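Keep the bottle, lose the box

I have a theory that you can tell how a household really runs by looking at its packaging. Never mind the sofa or the bookshelves. Show me what's kept in its box, what's been turned out of it, and which boxes are hanging about with their flaps ripped open, waiting for somebody to make a decision.

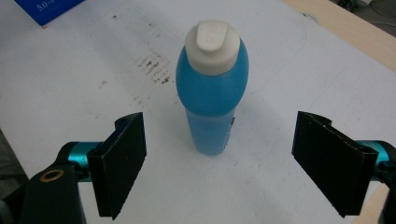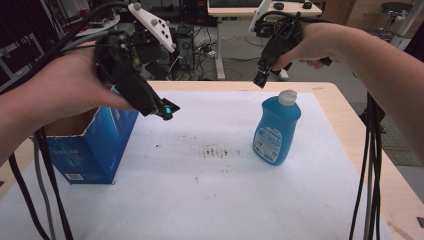 A blue bottle with a white cap, in both of them, and I'd be perfectly happy to have it on my shelf. It stands up by itself! You'd be amazed how many things I buy that don't. The open cardboard box in the second one is another matter, and it's boxes I want to moan about.

When we moved to Gusdale in February I kept every box. I told myself they'd be handy. There was a Bachmann kettle box, a Tedura lamp box (with all its moulded bits still in, naturally) and so many small ones that I finally gave in one Friday and counted. Seventy-two! In a flat where you have to shut the oven door to get to the fridge. A few had things in them, mostly other boxes.

My rule now is that once you've torn the top, the box has had its day. A torn box won't close, so it won't stack, so it sits there with its mouth open collecting receipts and dead batteries. Flatten it and put it out with the recycling. A bottle has earned its place, though. It has a lid, you can wipe it down, and you can find it in the dark if you always put it back in the same spot.

I said as much in my last column and got a proper telling-off from a reader in Rambridge. Boxes, she wrote, are the only reason she can find anything at all, because the instructions are on them and the bottle label always rubs off first. She has kept hers for 14 years, cuts the flaps off neatly with scissors and uses what's left as drawer dividers. And had I priced plastic drawer dividers lately?

I hadn't, so I went and looked, and fair enough, she's got me there. I've since chopped down the kettle box and it holds tea towels beautifully, standing on end like files. I'm a bit cross about how well it works.

But she is cutting hers neatly and giving them a job, and I'd still argue that's a different thing from leaving them on the table all week. So scissors or recycling, and do it the same day you open the thing. The lamp box, I admit, is still on top of my wardrobe, and I'll get to it once I've found the receipt, which I think is inside.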